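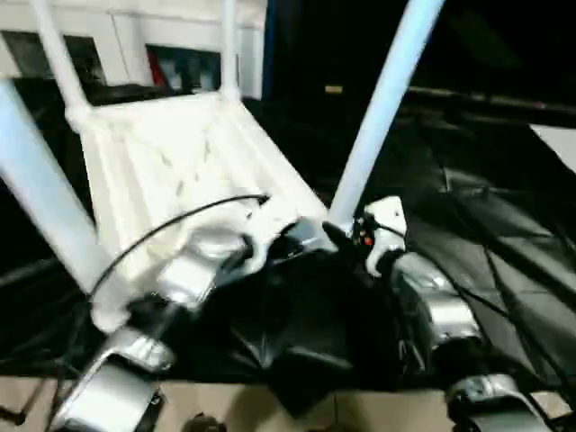 Home Notices Trials Equipment Contact
Print this thread | E-mail this thread

Vilunik Trials Office
We are publishing our notes on the Trakitz two-arm handling kit, which has been on loan to our workshop from its supplier, Brivex. The notes cover assembly work with poles and light frames. A full report will be sent to member workshops in January.

Vilunik Trials Office
The kit is offered in two forms. Members may buy it outright with a year of support, or take it as a service, in which case Brivex delivers the unit, sets it up and collects it at the end of the term. Our trial was carried out under the service agreement.

Vilunik Trials Office
The shortest term Brivex will accept is four weeks. We asked whether a single week could be arranged for members with one small job and were told that it could not. Members in that position should speak to us before signing, as a shared term may be possible between neighbouring workshops.

Vilunik Trials Office
Delivery was punctual and the crate was clearly labelled. Setting up took the Brivex fitter most of a morning, including the safety check and the first calibration of both arms. The fitter left a written record of the settings, which we would ask all suppliers to do.

Vilunik Trials Office
The trial was led by Ernő Kerekes, who also wrote the task sheets. Each task sheet sets out the parts, the order of work and the point at which a person must check the result before the next step begins. Copies are available on request.

Vilunik Trials Office
The tasks were chosen from work our members do already: holding a frame while poles are fitted, turning a long part from flat to upright, passing a pole from one gripper to the other, and taking a finished frame apart for storage.

Vilunik Trials Office
Holding was the strongest part of the trial. With one gripper on the frame and the other on a pole, the kit kept both parts steady while an operator worked on the fixing. Operators reported that they would otherwise have asked a colleague to stand and hold the frame.

Vilunik Trials Office
Passing a pole between grippers was less reliable. On our nine trial runs of this task, eight were completed without help. In the remaining run the pole turned in the grip and the operator stopped the arms by hand. Nothing was damaged.

Vilunik Trials Office
Thick poles were easier for the kit than thin ones. For thin poles the grip force has to be set low, and the setting is found two menus deep on the tablet. We have asked Brivex to move it to the main page.

Vilunik Trials Office
Long parts need more room than the handbook suggests. The handbook gives a clear distance for the arms themselves but makes no allowance for what they are carrying. Members should measure from the far end of the longest part, in every direction it will be swung, and mark the floor accordingly.

Vilunik Trials Office
Cables require attention. A loose cable near the grippers can be caught by the work when a frame is turned. Our task sheets now include a cable check before each turn - we recommend the same to anyone using the kit for parts with open sides or slots.

Vilunik Trials Office
Motion between steps is quick at the factory setting. Two of our operators found it too quick for comfort when standing close by, and the speed was lowered for the rest of the trial. The slower setting made little difference to the time taken for a full assembly, most of which was spent on the fixings.

Vilunik Trials Office
On training: Brivex includes one session for up to eight people. The session was well prepared and kept to plain terms. It did not cover what to do after an emergency stop while the grippers are holding something heavy or awkward, and in our view it should. We have put this to the supplier in writing.

Vilunik Trials Office
Brivex has replied that a section on recovery after a stop will be added to the session. We will confirm once we have seen the revised material. Until then, members should ask for this to be shown at handover and should not sign the handover sheet until it has been.

Vilunik Trials Office
On support: we rang the help line on several occasions, once shortly before 9 in the morning, and each call was answered by a person who knew the kit. One question about gripper pads was passed on and answered by e-mail later that day.

Vilunik Trials Office
Replacement pads are charged separately under both forms of the offer. This is stated in the agreement, though only in the schedule at the back. Members comparing prices should ask for the pad charge to be shown on the quotation.

Vilunik Trials Office
The Katona workshop has asked whether the kit can be used outdoors under a canopy. The supplier's written advice is that it should not. Our trial took place under cover on a level floor and we can offer no findings on any other arrangement.

Vilunik Trials Office
We have also been asked whether one operator can run the kit alone. The agreement allows it. Our own rule during the trial was that a second person should be within sight and able to reach the stop button, and we will keep that rule for any further loan.

Vilunik Trials Office
Our present view is that the service agreement is suitable for workshops with a steady run of frame assembly over a month or more. For occasional work the cost is difficult to justify. We make no recommendation on outright purchase until we have a longer record of wear on the grippers.

Vilunik Trials Office
Vilunik received the loan at the standard service rate and paid for it from the trials budget. Brivex was sent these notes in advance so that errors of fact could be corrected. It asked for one change, to the wording on delivery, and we accepted it.

Vilunik Trials Office
Members who have used the Trakitz kit on their own premises are invited to send us their records, including any stops or dropped parts. Workshop names will be left out of the report unless permission is given. Please mark messages for the attention of Ernő Kerekes.

Previous thread | Next thread
Contact the Trials Office | Copyright Vilunik | Back to top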